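Troso Street Tenant Kitchens - progress report to the Clullier Fund
2021-01-31

Hi all, and thanks for your patience with this one! The second payment arrived safely, and most of it has gone into the shared kitchen program at Risau House. We now have 11 households signed up for the cooking evenings, which is more than I dared put in the application (I was hoping for eight). The recipe booklet is at the printer, and the Nguyen-Tran grocery has agreed to keep our bulk prices through March.

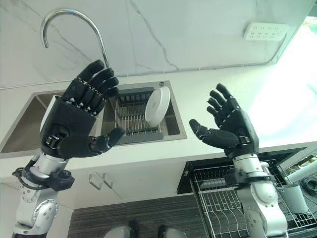

What did the money go on this quarter?
Mostly food and rent - $1511 in all, with the booklet deposit included.

The evenings themselves have settled into a nice rhythm. We tried starting at six and people kept turning up hungry and late from work, so we moved it back half an hour and now everybody eats together. Lentil soup was the big hit. The fish pie was not, and I take full blame for that. Two families have asked to lead a session of their own, so I've put them down for the next round.
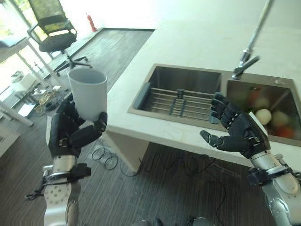 Cup and double sink, Risau House kitchen.

Still to do: 5 more sessions, the booklet launch, and a short survey for the households. I'd also like to move what's left in the travel line over to food - could you let me know if that needs a form?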